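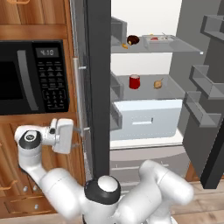

Nerkus at Lusen: the fridge work

Page updated July 16, 2019

Juriditz runs the kitchen that feeds the Lusen site, 216 people on three shifts. Since February part of the work of stocking and emptying the fridges has been handed over to a robot arm, under a project we call Nerkus. The arm is practised and tested in a simulated kitchen first, on a computer in the old dry store, and only then tried on the real doors and shelves. This page is for people on site who have asked what goes on in there, and for the kitchens at our other sites who will be asked to do the same next year.

The pictures are from the simulator. The notes were put together by the kitchen office from the shift book and from what the staff told us.

Opening the door

Fridge doors took longer than anything else in the first two months. A person opens a fridge without looking at it, usually with a tray in the other hand. The arm has to be told where the handle is, how far the gripper should close on the bar, and how the door swings. Our doors have a long thin bar held off the surface by short posts. It suits a gripper well enough, but the arm has to come at it from the side and then move in a curve as the door comes round. If it pulls straight, it pulls itself off the handle.

In the first list of tasks we sent to Conneely, who supply the software, "open fridge" was one line. It is now eleven. Two of the porters wrote most of them, standing at the fridge and saying out loud what they did with each hand, and a third person wrote it down. Several staff have said that was the first time anyone had asked them how they did the job.

What is on the shelves

A simulated fridge can be filled with anything, and the early ones were filled badly. They had one can and one box, well apart, with the labels facing forward. No shelf in Lusen looks like that at the end of a late shift. The staff asked for odd things in odd places: food with stems, a small item near the front of a shelf, a shallow tray with something sticking up out of it. Conneely put these in during the spring and the number of completed runs dropped straight away. The office was worried by that and the porters were not.

Of the 1,767 runs logged up to the end of last month, 878 were marked complete by the staff who checked them. The figure includes the easy early runs, so it looks better than it should. We have asked for the two kinds to be reported separately from now on.

Who does what now

Before Nerkus, restocking was a porter's job on the late shift. It meant bending, cold hands and a good deal of walking between the delivery bay and the fridges. No porter has lost hours over the change, and that was agreed in writing before any equipment arrived. What has changed is how the hours are spent. On most late shifts one porter is now at the screen for part of the evening, watching runs and marking them. The others do the restocking by hand as before, apart from the two fridges set aside for the arm.

Not everyone likes the screen work. Some found it restful for a week and dull after that. One porter asked to come off it altogether and did. Another has gone the other way and now does the marking on most of the evenings it is offered. We had planned a fixed rota, but it is left to the shift to sort out, and this has caused fewer complaints than the rota did.

There is also the matter of pay. Marking runs is paid at the porter rate with a small addition for the evening. The staff side has asked for it to be graded as a separate job, and that is still being talked about. We will put the outcome on the noticeboard by the goods lift.
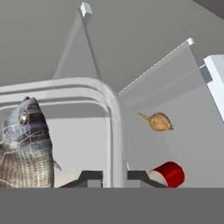
Marking a run is the part of the job that surprised us most, as we had expected it to be a matter of ticking yes or no. The form has a yes and a no on it, but most of the useful information goes in the space underneath. The marker looks at where each thing is when the run is stopped and writes it down in kitchen words. With the onion hanging in the air in front of the clear panel and the red cup on its side lower down, the onion and the cup get an entry each, and so does the fish on the left if it is not where the task sheet says it should be. The software people wanted codes for all this. We tried codes for a fortnight, then went back to words, and Conneely now sort the notes into codes at their end.

A marked sheet normally carries these headings: what was asked for, what was picked up, what was touched that should have been left alone, where things are now, and anything else. "Anything else" is the one that gets filled in most. Typical entries from the past few weeks:

"Can moved but upright. I would accept this."

"Door left open too far, you would walk into it."

"It is holding the fruit by the stem. Stem would come off."

"Wrong shelf. Raw goes at the bottom."

The last of those matters more than it may seem. Nothing in the original task list said that raw food goes below cooked food. Every porter knows it from the first day's training, so it had not been written down for the arm. A porter noticed it on a run that the software had already scored as a success. The shelf rules have since been typed up in full and are pinned above the prep sink as well, where new starters have found them handy.

Room to pass

The real arm, when it is brought out, works between the end of service and the late clean. It stands in front of the fridge, so while it is working nobody else can get to that door. On the plan this looked like a small thing. In practice the late shift lost its habit of going to whichever fridge was nearest, and for a while there were people waiting about with full trolleys. Dairy and cooked meats have been moved to the far bank as a result, and there is now a strip of yellow tape on the floor that marks how far the arm can reach. Please do not step over it when the lamp is on, even if the arm is still.

Speed has been the main subject in the tea room. The arm is slow. A porter can put away a full cage in the time the arm takes over one shelf, and we do not expect that to change much this year. The case for it was never speed. The two fridges it has been given are the deep ones, where most of our back and shoulder complaints came from, and the idea is that it can work on them steadily through the quiet part of the evening.

Waste is harder to judge. The arm puts things where it has been told to, so the older stock does stay to the front on its two fridges. On the other hand it cannot tell that a lettuce has gone over. A person still looks through both fridges every morning, and 608 items have been taken out in those checks since the start. We do not have a good number from before to set beside it, as the old waste sheets lumped all the fridges together.

What the staff asked us to change

Most of these came out of the open meeting in the canteen and a few from the box by the lockers.

The screen was too low and has been put on a riser. The stool has been replaced with a proper chair.

Markers wanted to see the same run from more than one position, as a shelf can hide what is behind a door bin. That has been done.

People asked to be told what happens to their notes. Conneely now send a page back each month saying which remarks led to a change and which did not. The first one was hard to follow and went back for rewriting. The second was better.

The beeping has been turned down. It has not been turned off, as the safety assessment does not allow it.

There was a request that the arm should not be given a name on official paperwork. We have kept to that in the office. The shifts call it what they like.

Still to be settled

The deep fridges are due a service in the autumn and their handles may be replaced with a different pattern. If so, the opening work will have to be done again, first in the simulator and then at the real doors, and more marking hours will be offered to cover it. We have asked the fridge contractor for the same handles if they can be had.

Training for the marking work takes one evening and is open to anyone in the kitchen, including the morning staff, who have so far not been asked. Cooks have been to look but none has signed up yet. If you want to try it, put your name on the sheet outside the kitchen office and say which shifts you can do. Visitors from other Juriditz kitchens are welcome too - please ring first, as the dry store only holds three people with the door shut.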